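Notebook, sink corner
Aug 6, 2023

Drain is slow again. I was told it was fixed, and the sheet taped inside the cupboard says it was fixed, so I would like to know what was done, because I ran the cold tap for 3 minutes and the basin was still holding water when I gave up and went for coffee. My guess is that someone poured a kettle down it and signed the sheet.

Malsha Kanagaratnam thinks it is the trap. I think it is further along, past the elbow, where the old pipe meets the new one. Neither of us has had the trap off, so this is two opinions and no evidence. I've written both down so that one of us can be smug later.

Second thing, the cleaner. We switched from Drena to Drullura on the strength of a leaflet. The leaflet promises limescale gone in one wipe. I gave it one wipe on the base of the tap. Then I gave it several more. There is still a ring there, the same chalky ring, maybe a bit shinier. Drena left a ring too, and cost less. The case of Drullura was 265 before tax and I don't see what we bought for the difference, apart from the smell, which Malsha likes and I don't.

To be fair to it, I didn't leave it standing for the time the label asks for. Will repeat on the left side of the basin with a proper soak and leave the right side alone. If both sides look the same afterward I am going back to Drena and there will be no further discussion.
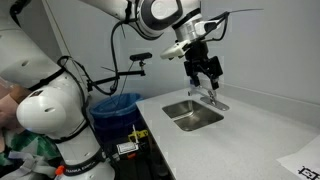 Third, the faucet itself. Breathnach say the cartridge is good for years. Ours started dripping in the first one. I put a measuring cup under it overnight with the handle fully closed and had 368 ml in the morning. Malsha says the handle wasn't fully closed. It was. I'll do it again with her watching me close it, and she can initial the page.

If it's the cartridge, the replacement is 34 from Stostov, who claim theirs fits all the Breathnach single-lever models. I have heard "fits all" before and I have a drawer of things that fit nothing. Measure the old one first — diameter and the height of the stem, with calipers, not with the edge of a phone.

Also please stop leaving the sponge in the basin. It sits over the drain and then we get a false reading on how fast the water goes down, which may account for part of the trouble we had last time. I'm not convinced of it, but I'd like to rule it out.

To do:
Trap off, bucket under, look before pouring anything down it.
Drullura soak, left side only. Do not wipe the right side.
Drip test again, handle closed with a witness.
Measure cartridge. Nothing gets ordered until that is written in here.
Ask who signed the sheet.

Later — trap is off. Some gray sludge, less than I hoped for. Back on, hand tight, ran the tap. Faster, I suppose, but I wasn't timing it and Malsha was already saying "told you." Leaving it as undecided until there is a timed run.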